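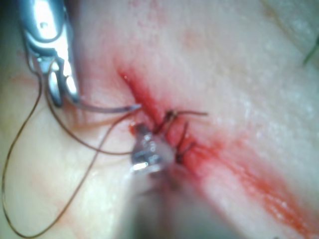 3.2 Wound length and stitch spacing

Records from the Clundico and Norberg clinics were read by two of the authors (Koller and Ahonen), who worked separately and compared their entries at the end of each month. A record was kept if it gave the length of the wound, the type of thread and the date the stitches came out. In all, 3732 records met these rules. Records in which the wound had been closed with glue or strips were set aside and are not treated in this section.

Spacing was taken from the written notes where the surgeon had entered it. Many had not. For those records we divided the length of the wound by the number of stitches, following Kramer and Rotich, and marked the value as derived. Derived values ran slightly wider than written ones at both clinics – a difference we return to in Section 5. A straight incision with a stitch near its middle is shown in Figure 2.

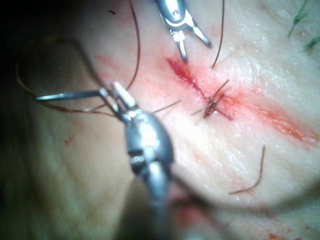 Figure 2. Sutured incision in soft tissue, with blood along the wound edges.

Wounds over a joint were coded apart from the rest. The skin there is pulled each time the patient moves, and the Norberg notes often call for stitches to be left in longer. Clundico used a fixed rule of 11 days for all sites until September, when the rule was dropped and the choice was left to the surgeon. We therefore split the Clundico records at that point and report both parts.

Biwott checked a further 20 records against the paper charts. Two had the wrong site entered and were corrected. No errors were found in wound length. The coding sheet was closed on Jun 30, 2019, and later changes to the charts are not included.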